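Segers puts out Trodurine, a drone record that makes no promises
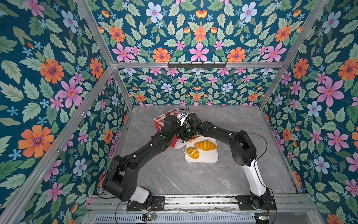
Segers, the small label run by Melquiades Beltrán, releases Trodurine in July. It is the second album by the keyboard duo Ustard and holds six long pieces for organ and tape. There will be 1,000 copies on vinyl and a download.

The label would like it known that the record will not lower your blood pressure, tune your cells or mend your sleep. Beltrán has read plenty of sleeves claiming such things and has yet to see one that says how it was measured.

"We were sent a form asking which frequency the album heals with," he said. "I wrote down that it is mostly in D minor. They asked again."

The longest piece, Clidel, lasts 20 minutes and changes chord twice. Ustard call it their pop song. The label has its doubts, and also doubts that all the copies will sell, having pressed 2,000 of the first album and still owning a good many.

Review copies can be had from Segers on request. Please say whether you own a record player.

Comments

organ_pete: Second chord change is worth the wait. Not sure about the first.

Maureen T: I fell asleep to their last one, so somebody should tell him.

dronefan: Any chance of a CD?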